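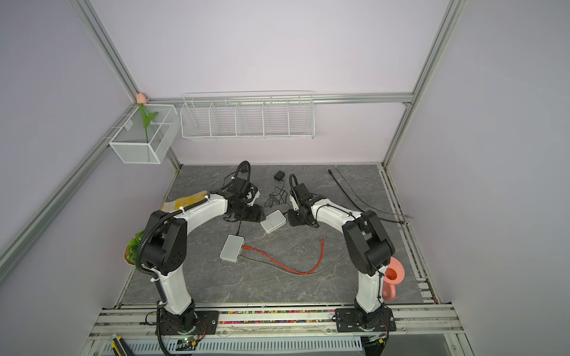
Cable work on the bench: two arms, a red ethernet cable, and a glove left out on the table.

Workshop Tips: Trying Out Grippers and Small Arms Before You Pay For Them

Last updated 29/05/2020

Every vendor of bench-size robot arms has the same video. An arm picks up a foam cube, sets it on another foam cube, and the music swells. I have nothing against foam cubes, but I don't own any, and neither do most people with a workshop. What I own is cable, lots of it, along with screws in the wrong jars and mugs that should have gone back to the kitchen.

The tips below come from a stretch of side-by-side testing in the back room at Mererance, where we were asked whether a pair of arms could take over the boring part of our bench work: plugging in cables, pulling them out again, coiling them, putting them away. I went in doubtful and I'm still mostly doubtful. But there are better and worse ways to find out for yourself.

Test with your own junk

Bring the things you really handle. If your job is plugging network cable into little boxes, put little boxes and network cable on the table. A gripper that is wonderful with a rigid block can be hopeless with a cord, which bends away as soon as it's touched and never lies the same way twice.

Put out a stiff cable and a floppy one. Red on a gray surface is kind to a camera; gray on gray is not, so use both. If the seller's setup only works with the bright one you've learned something the brochure left out.

Leave a coil of thin black cord on the table too. Ours beat the first set of fingers so thoroughly that I stopped writing down the attempts.

Don't tidy up for the demo

When a sales rep is coming, the temptation is to clear the bench. Leave it. A work glove, a power adapter, a mug, whatever normally collects there. You want to know whether the arm goes around the clutter or through it, and you want to know before it's your invoice. (Pick a mug you don't love. Plastic is good.)

The one thing I do move is anything with a blade. Keep utility knives closed and out of reach of the fingers, even with the arms powered down, and especially when someone says "it's just a slow move."

Fingers first, arm second

People shop for the arm and treat the gripper as an accessory. I'd do it the other way around. We ran the Kukton parallel fingers and the Skutley soft-tip fingers on the same arm, same speed, same table.

Kukton: Hard, narrow, accurate. Very good at getting hold of an ethernet plug by its body. Terrible manners with anything that can be dented. The screws at the finger base worked loose over a long day, so add a dab of removable threadlocker and check them when you stop for lunch. The manual says this is unnecessary. The manual is wrong.

Skutley: Soft tips, more forgiving when the aim is off by a little. Picked up cable I had written off. But the tips collect dust and lint like tape does, and once they're dirty the grip goes. Wipe them with a damp cloth and let them dry before you go on. Skip solvents until you've tried one on a spare tip; ours went cloudy.

The spare tips cost $40 a set and I'd budget for them right away. Nobody in sales brought them up.

If you can only borrow one, borrow the soft ones and be rough on them. You'll know within an afternoon whether they suit your work.

Write down the misses

This is the tip I'd keep if you made me throw out the rest. Before you start, decide what a success is, and write it on a piece of paper. "Plug seated, latch clicked, cable still attached at the other end." Then run the same task over and over and mark every try, good or bad.

We did 119 tries at seating one plug with the Kukton fingers. 80 of those met the definition. The rep, who had been in the room for a good run in the middle, remembered it as "nearly all of them," and I believe he meant it. People remember the runs they liked. So do I, and that's why there's paper.

Don't restart the tally when you change a setting you think will fix things. Start a second column.

Do you need two arms?

Maybe. I expected to say no. For picking a thing up and putting it somewhere else, one arm is plenty, and the second is a second set of joints to calibrate. For cable it's different. Pushing a plug into a small light box with one arm mostly pushes the box across the table. Somebody has to hold the box.

Before paying for the second arm, try these, in this order:

A strip of double-sided tape under the box. Crude, works fine, leaves gunk.

A scrap of rubber shelf liner. Better for boxes with any weight to them, useless for very light ones.

A small vise or a screwed-down stop block. Best of the lot if the box always sits in the same place.

If all of those fail because your parts come in different shapes all day, then two arms might earn their keep. The arm we tested was listed at $1,900 without fingers, so the pair is not a casual purchase, and you'll spend a surprising amount of your time keeping them from reaching for the same spot. Set the no-go zone between them wider than the default. Then wider again.

Dressing the cables on the arm itself

The cable that feeds the gripper has to move with every joint, and this is where cheap setups fail first. Corrugated sleeve is worth the few dollars. Leave a generous loop at the gripper end, tall enough that the wrist can turn all the way over without pulling it tight, and tie it off with zip ties.

Snug on the zip ties, please. If you've crushed the sleeve you've gone too far. Snip the tails flush, or they'll scratch you and snag whatever the arm is carrying.

Then run the arm by hand through its whole reach with the power off. All of it, including the silly corners. If the loop catches on the elbow at any point, it will catch there at the worst time.

A big loop has its own trouble: it gets in the way of an overhead camera. You can't have it both ways, so decide which you'd rather fight with. I'd take the big loop and move the camera.

Cameras and background

Plain pale walls around the bench help. I used to think enclosures were for show, but a busy workshop behind the arm gave the camera all sorts of things to get confused about, and a plain panel settled most of it. Cheap painted board in a frame does the job.

Patterned tabletops are another matter. Marble effect looks smart and I wouldn't choose it. If you've already got one, lay a sheet of matte paper over half and run the same task on both halves. Ours did a bit worse on the pattern with the gray cable and no differently with the red.

Check at the time of day you'll be working, with the lights you'll have on.

Controllers: the Bhutto box

We borrowed a Bhutto controller, having been told it would "talk to anything." It talked to the Kukton fingers straight off. It talked to the Skutley fingers after a firmware update, a different cable, and a lost morning. If a controller claims to work with your gripper, ask to see it running with your gripper, the exact model, while you stand there.

Find the emergency stop before you find the start button. Press it during a move and watch what happens. Some arms hold their position and some sag, and you'd like to know which kind you have before your hand is under it.

Any bare circuit board left near the base should go in a cover of some sort, even a food tub with a hole cut in it. Loose screws fall, and they have a great liking for boards.

Storage around the bench

Wire baskets hung from the back rail beat drawers for test parts. You can see what's in them and they keep the table clear. Hang them high enough that the elbows can't swing into them. A perforated tray along the front for the cable run is handy too, though it does fill up with crumbs and cut zip tie ends.

What we bought

One set of soft fingers and a roll of shelf liner. The arms are on loan a while longer, and I've asked for another round with the gray cable before anybody signs anything.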